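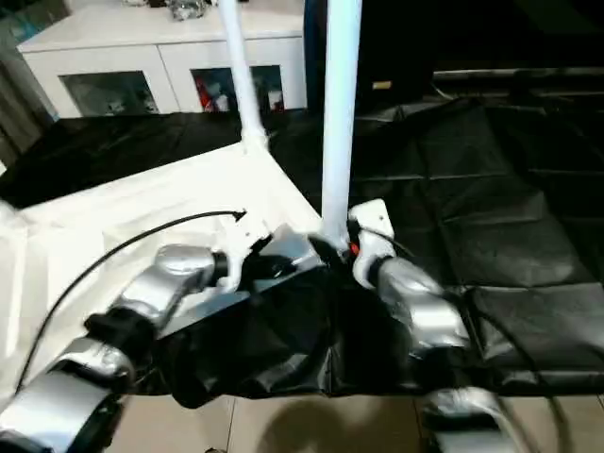
Two-arm cell at Holtano, cover fitting: both grippers on the black fabric, one of them at the foot of an upright.

The Holtano site assembles white tubular frames with panels and fits them with fabric covers. Our group visited in January, between 9.30 and the end of the early shift. Pieter Coetzee, the production engineer, took us round, and Shazia Sial joined us for the part on staffing.

Frame assembly comes first and remains manual, apart from tube cutting. Tubes arrive cut to length from Sukitero and are pushed into corner joints by hand. Coetzee has looked at automating this step twice. The tolerance on the joints varies between batches, and an experienced assembler feels a poor fit before it is fully home. He has no sensor at a sensible price that does the same.

Cover fitting is where the money has gone. Fabric is awkward for a machine: it has no fixed shape, it sags under its own weight, and a fold in the wrong place at the start becomes a crease at the end. The arms draw the cover over the frame with one gripper holding an edge while the other works near the base of a pole. Grip force is set per fabric type. The control software is a package called Eltska, which the site runs on its own server.

Output on the line is 300 covers per shift with 7 people. Before the arms came it needed more hands, mainly because two people had to stand on opposite sides of each frame and pull together. The reach was the problem. Sial showed us the absence records for shoulder and wrist complaints, and that station led the list for three years running. She was careful not to claim too much from the figures since the change, as they cover less than a year.

The fitters' work has altered in kind. Brittany Carrier fitted covers by hand for six years and now looks after the cell. Her shift consists of loading, checking corners, clearing stoppages and re-teaching grip points when a new cover pattern comes in. She has taught 49 grip points so far and keeps her own notes on them in a ring binder, which the other shift also uses. She told us she is less tired and more often interrupted. A stoppage log from the previous month listed 472 entries, most of them cleared in under a minute. The commonest cause was a missed edge.

Pay was raised in the discussion afterwards. Cell operators moved up one grade after a training course of eight half-days. Teun Desmet, who speaks for the shop floor, said the grade took five months to agree and should have been settled before the equipment was ordered. Coetzee did not dispute this. Two fitters chose to transfer to packing — both kept their old rate.

Joris Lambrechts from our group asked about cycle time. The cell is slower per cover than a good pair of fitters in the first hour of a shift and faster than the same pair in the last. Averaged over the day there is a small gain.

A second cell, for the Paquette range, is planned. Those covers have a stiff hem, and trials on grip position are still open. Coetzee offered to send us the results when they are complete.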